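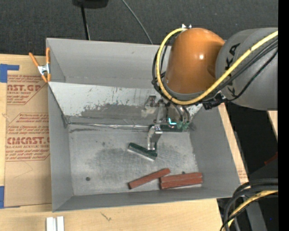

One reader wrote in to say she had shown her arm the same pick 311 times by remote control and it still dithered over every block, and was there any trick to it? There are a few, dear reader, and I'm very glad you asked!

Search tips... Go

Reading time: 2 minutes

Clamp your bin before you do anything else. A spring clamp on one corner will do nicely (I used to trust to the weight of the thing, and lost a whole evening's showings to a bin that had crept along the bench).

Move slowly, and keep your pauses short. If you stop to think with the gripper hanging in the air, the arm learns to stop and think too, bless it.

Lay the blocks differently each time – crooked, straight, pushed up snugly against one another. Blocks that touch are the hardest, so give those extra turns, and come straight down over the one you want.

Throw away your fumbles the same day. I kept 602 showings out of 1000 on my last job for the Dralldale workshop and the arm was much the better for it.

And have a cup of tea every half hour, as tired hands teach tired habits.

Contact Plikia Workshop Tips | © Plikia | Back to top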